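Craft room at Provham hall gets its first clear-out in 13 years

By Chepkoech Kashindye

The craft room at the Provham community hall is being tidied, a sentence that regulars at the hall may want to read twice.

Sorting began in March and was meant to be over in a weekend. It is now well into its second month, and the group that uses the room, the Woldemariam Makers, has stopped putting an end date on the sign-up sheet.

The cause of the trouble is generosity. For years the hall has accepted anything soft, sparkly or vaguely useful that locals wanted out of their own cupboards, and locals have been keen to oblige. Wool came in by the garbage bag. Fabric came in folded, then unfolded, then in the shape of whatever it had been before somebody cut the sleeves off. A box marked "good ribbon" was found to hold a smaller box marked "ribbon".

The rules for the clear-out were settled over tea and are taped inside the door. Anything finished goes to the sale table. Anything that could be finished by a reasonable person goes back on the shelves. Anything else goes to Drirkeo, the textile recycler out past the showgrounds, which takes clean fabric in any colour and does not ask what it was supposed to be.

The trick has been agreeing on who counts as a reasonable person. 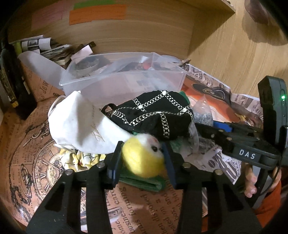
Small bags and pouches have been the slowest going. They are the one thing every maker in town seems to have tried at least once, and they have a habit of containing other things: buttons, a bus ticket, another bag. The group now opens each one before it is sorted, a policy brought in after a donated purse went to the sale table with its former owner's spare house key still in it. The key has gone home. The purse was sold for $2 to the owner's sister.

Felt animals are a separate matter. Needle felting swept through Provham one winter after a workshop at the library, and the craft room took in the results. Some are charming. Some have the look of a creature that has heard bad news. The makers voted on whether to thin them out and the vote was lost by a wide margin, so the animals stay, and will get a shelf of their own once there is a shelf to give them.

The cupboards come next, and here opinion is divided. One camp wants everything out on the floor, wiped down and put back in order. The other camp remembers the last time everything came out on the floor, when a children's dance class arrived in the middle of it and had to do its warm-up in the car park.

A compromise has been reached under which one cupboard is emptied at a time and nobody may start on the next until the first has a door that shuts. Progress under this system has been steady, if you are the sort of person who thinks of glaciers as steady.

Sticky notes were supposed to help. The idea was a different colour for each kind of decision, and it held up well until the popular colours ran out and people began using whatever was left in the pad. There is a key to the colours on the noticeboard. There is also, pinned beside it, a second key that disagrees with the first.

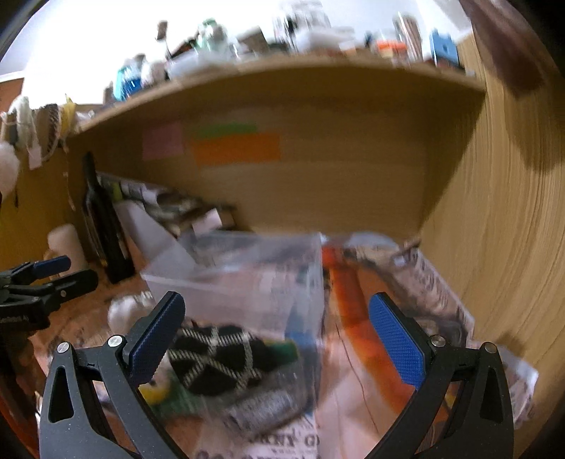 Sticky notes, hanging yarn and a white candle in a wooden cabinet.

The candles have been given an amnesty. They come in after every blackout and every Christmas, and the hall does lose power often enough that throwing them out feels like tempting fate. Matches are being kept in the kitchen, well away from the wool, after a short and rather firm conversation with the hall's insurer.

Yarn will be wound and sorted by weight, provided someone can be found who enjoys that. Two people have said they do. One of them has since seen how much there is and has asked for time to think.

Money from the sale table will go towards proper shelving. The makers have their eye on a set from Piltley Hardware on the main street, which has offered to knock $200 off the price and deliver it, so long as somebody at the hall can promise there will be a bare patch of wall to stand it against. That promise has not yet been made in writing.

The sale itself will be held in the main hall, with doors open at 8 in the morning. Everything will be priced to leave the building. Pouches and cloth bags will be on the front tables, fabric lengths along the side, and a bin of odds and ends near the exit will be free to anyone willing to take more than they meant to.

Donations to the craft room are paused until the work is done. The makers ask that people please stop leaving bags at the side door after dark. They know whose wool it is. They recognise the knots.

Helpers are welcome on any sorting afternoon from 2. Bring a mug, and leave your leftover fabric at home.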